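Elar Linen Tea Towel, Stonewashed

We've carried a lot of kitchen towels over the years and this is the one that ends up in everybody's own kitchen. It's woven for us by Jelínek, a small family mill that has been making plain linen since long before it was fashionable, and it comes to us already stonewashed, so you skip the stiff, crackly first month you get with a lot of new linen. It dries a wine glass without leaving fuzz on it from the very first day!

The weave is a simple one, a little heavier than the older Elar towel (if you have one of those, you'll notice it right away – the new one hangs better and holds more water). Souad El Fassi at our shop has used hers for bread dough, salad greens and a whole lot of dishes, and she swears by leaving it wrinkled. I'm with her. Ironing is allowed, of course, but linen looks so good with a few creases in it that I stopped years ago.
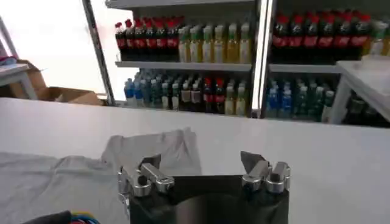

Each towel has a hanging loop sewn into one corner, stitched through twice so it won't pull out when somebody yanks it off the hook. The hems are mitered. That's a fussy bit of sewing, and I love it every time I fold one.

Details
Material: 100% linen, stonewashed
Size: 20 x 28 inches
Sold as: set of 2
Hanging loop: yes, corner
Made by: Jelínek

Care
Machine wash warm with similar colors. Tumble dry low, or hang it up and give it a good shake first. Skip the fabric softener, please – it coats the fibers and the towel stops soaking things up. A little shrinkage in the first wash is normal and we've allowed for it in the size.

Ordering
In-stock sets leave the shop within 24 hours. The last batch sold out in June, so this time Ashraf Metwally ordered 2000 sets and we finally have shelves full of them. Cafes and restaurants can write to us for case pricing.

Goes well with: Vitano dish brush, Plulberg wall hooks

Page updated 27 Sep 2025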